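Search datasets and cards

Tags: Household | Clutter | Sorting | Packaging | Small tables

# Sterkel Tabletop Leftovers

A data card for a collection concerned with what gets left on a table after people have finished eating, drinking and unwrapping things. It covers cans, cups, cartons, pots, wrappers, and the handful of possessions that were on the table first and would like to stay there.

Version notes are at the bottom. If you only want the labels, skip to "Label set." If you want to argue about the labels, skip to "Known disagreements," where you will find plenty of company.

## What the collection is for

Clearing a table sounds like one job. Try writing it down and it becomes several, most of them small arguments about whether a thing is rubbish. Sterkel was put together to give those arguments some material. The release has 58 table layouts and 1,679 labeled items, sorted by what a reasonable person would do with each one: throw it out, put it in recycling, or leave it alone and stop fussing.

The layouts are modest. There are no banquets. Think of a table near a bed at the end of a long afternoon, with the snack course well behind us.
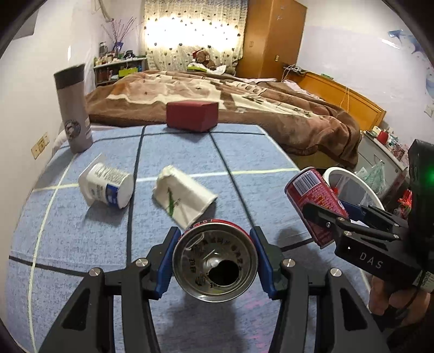 Dogbe Household Objects Group – Tabletop and Small Rooms

An opened can is the friendliest item in the whole set. It has a rim, it has a hole, and it goes in "recycle" with hardly a murmur. The crumpled paper cup behind it caused three rounds of email. Paper, said one camp. Paper with a lining, said the other, and then everyone had to look up what their own town accepts and came back with different answers. We settled on "trash" for paper cups throughout. You may relabel them, with our blessing and our sympathy.

Yogurt-style containers go in "recycle" with the secondary flag "rinse." A foil lid that is still attached travels with its container. We tried labeling lids separately for one draft and ended up with an enormous number of lids.

The insulated tumbler is "keep." So is the dark red box. We mention this because first-time labelers get into a rhythm and throw out the tumbler.

## Label set

Each item has one main label:

- keep – belongs to someone, stays on the table or goes back where it lives
- recycle – cans, cartons, rigid plastic
- trash – paper cups, soft wrappers, film, anything past saving
- ask – the labeler could not decide and was brave enough to admit it

The optional flags are rinse, crushed, on_side, upside_down, open and spill_check. Flags can be combined. The record for most flags on one item is held by a cup, and we would sooner not discuss it.

"ask" was used 43 times. An early reviewer thought this was low, another thought it was a scandal, and we have left it where it was.

## How the layouts were put together

Each layout starts with a cloth and the keep items. Keepers go toward the back or the sides, where people tend to park a drink they intend to return to. The leftovers come next. We asked for them to be set down the way they would land, with cans on their sides, wrappers propped against whatever was nearby, and containers tipped over if they felt like it. Straight rows were rejected, as was anything that looked like a shop display.

Packaging from different places is mixed freely. The Trastano layouts lean toward snack packets, and the Lotadus ones toward drinks. Text on packaging has not been translated and is not part of the labels, though it is often the quickest way for a human to settle what a carton used to hold.
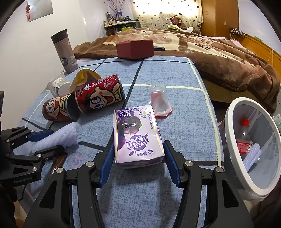
Cartons stay upright more often than anything else in the set, which gives them an air of innocence. They are still leftovers. Use "recycle," and add "open" only if you can see an opening. Please do not guess from posture.

Bubble wrap is "trash" when crumpled and "ask" when flat, on the grounds that every household seems to contain one person who is saving it. We know that drawer. We have that drawer.

Upside-down cups get their own flag. A clear cup turned over on something red may be sitting on a small base or in a small puddle, and the two call for very different next moves. Mark these spill_check and carry on. Whoever clears the table should lift the cup slowly, with a paper towel already in the other hand.

Bedding behind the table is out of scope. Blankets are not labeled, folded or judged. Small objects resting on the bed are also out of scope, even when they look as though they would be happier elsewhere.

## Suggested clearing order

This order is used in the sample task file, and works well enough at home too:

1. Anything with spill_check.
2. Open cans and cartons, kept level until you reach the sink.
3. Yogurt pots and other containers marked rinse.
4. Cups, wrappers and film.
5. A look at the keepers. Wipe under them and put them back.

Step five is skipped by nearly everyone, which is how tumblers come to leave rings.

## Known disagreements

- Paper cups, as above. It is not over.
- Wrappers leaning on cans. Some labelers treated the pair as one item. They are two items. Version 2 fixes 80 of these.
- White containers with lids still on. Without a view inside, the content is unknown. We use "ask" for these unless the lid is lifted or torn.
- The red box. It has been suggested that it might be packaging. It is "keep" until somebody opens it and proves otherwise.

## Version notes

v2, May – split leaning wrappers, added spill_check, corrected several tumblers that had been sent to recycling.

v1 – first release. Too many lids.

Related items

Lotadus Drinks Shelf, Front and Back
Trastano Snack Packet Folds
Dogbe Kitchen Drawer Inventory
Sterkel Desk Leftovers (draft)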